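About Clemomier

Clemomier makes sheet material out of mushroom roots and farm leftovers. The proper word is mycelium, the pale threads a fungus sends out through whatever it is eating, and if you've ever kicked apart an old log and seen white fuzz holding the crumbs together, you already know most of what we do. We feed ours chopped hemp stalks and spent grain, let it knit everything into a solid mat, then dry it so it stops growing. What comes out can be cut, sanded, pressed and stitched. We still get a kick out of opening the first tray of the week.

How we started

Cosimo Morelli began growing mycelium in his basement in Drarkmont after a batch of oyster mushrooms went wrong. He'd packed the bag too tight, forgotten it behind the water heater over the winter, and found it again in March as a brick so tough that he couldn't break it over his knee. It had no mushrooms on it at all. He sawed it in half (the saw is still in the shop, and yes, it still cuts) and spent the rest of that spring trying to make the same mistake again on purpose.

That took a lot longer than he expected! The early bricks were sour, or crumbly, or green with mold. A few of them came out beautifully and then warped like potato chips as they dried. His notebook from those months lists 64 batches, and the last one in it is the first that stayed flat. We have a slice of it on the shelf by the front door. Visitors always want to smell it, and it smells like a cardboard box that once had bread in it.

The move to Barkimville came when the basement ran out of walls to put racks on. We rented the old feed store on the east side of town, which had a loading dock, a floor drain and good thick walls that hold the temperature steady. The scale in the back room came with the building. It was made for sacks of oats and it's perfect for hemp.

What we make

Most of our work goes into 2 products. The first is Urbańczyk board, a light, stiff panel used for packing corners, lampshades, display stands and the insides of cabinets. It's named for Cosimo's grandmother's family, who kept bees and built their own hives, and we've kept the accent on the n because she would have noticed. The second is a softer sheet we just call felt. It drapes a little, takes plant dyes nicely, and has ended up as book covers, coasters, seat pads and one very handsome hat.

Color varies. Board grown on hemp comes out cream with tan flecks, and the spent grain makes it browner, sometimes close to toast. We used to apologize for this in every email. Then a furniture maker asked for the blotchiest panels we had, and we've been sorting them into "even" and "lively" ever since.

There are things our material is no good for. It doesn't like standing water. It will soften outdoors in a wet season, so please don't make a birdhouse out of it and write to us in the fall. It isn't as strong as wood across a long span. If you tell us what you're building, we'll tell you whether we think it will hold up, and if cork or plain old cardboard would do the job better we'll say that too.

How it grows

Every batch starts with chopping. The stalks go through the cutter, get soaked, and then get steamed to knock back whatever else was hoping to live in them. After they cool we mix in the living culture and fill the trays by hand. The trays go into the warm room in the dark, and for the first couple of days there's nothing to see. Then small white spots show up, the spots find each other, and by the end of the week you can lift the whole thing out in one piece and knock on it.

Drying is the step that decides everything. Too quick and the sheet curls. Too slow and it decides to fruit, and you come in on a Tuesday to find a row of tiny mushrooms along one edge. (We eat them in omelets. They're good.) Our drying room holds 3000 trays when every rack is full, and moving them from the damp end to the dry end at the right time is still a matter of walking through and pressing on the corners with a thumb.

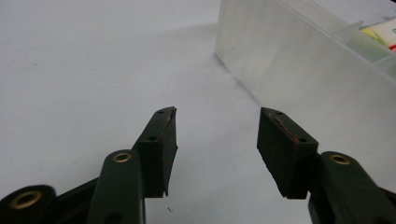
We've tried to keep the waste small as well. Trimmings get ground up and go back into the next mix, up to the point where the board starts to get gritty. What's left after that goes to a vegetable grower down the road who digs it into her squash beds. She brings us squash. By October there is squash on every flat surface in the office.

Who works here

We're a small crew and most of us came from somewhere else entirely: a bakery, a print shop, a high school chemistry lab, a dairy. The bakery turned out to be the best training of the lot, and anyone who has looked after a sourdough starter will feel at home in the warm room. Cosimo still runs the culture bench and labels every jar himself in capital letters.

Come see us

Visitors are welcome, and school groups especially. Kids ask terrific questions (can it hear us, does it sleep, what happens if you eat the board) and they get to fill a small mold to take home and grow on a closet shelf. Wear shoes you don't mind getting dusty.

If you'd like samples, write to the shop with your mailing address and a line or two about your project. We send one square of board and one of felt, and we'll slip in a lively one if you ask. The front door is at 1593 Mill Road, Barkimville. The bell sticks, so push hard or come around to the loading dock.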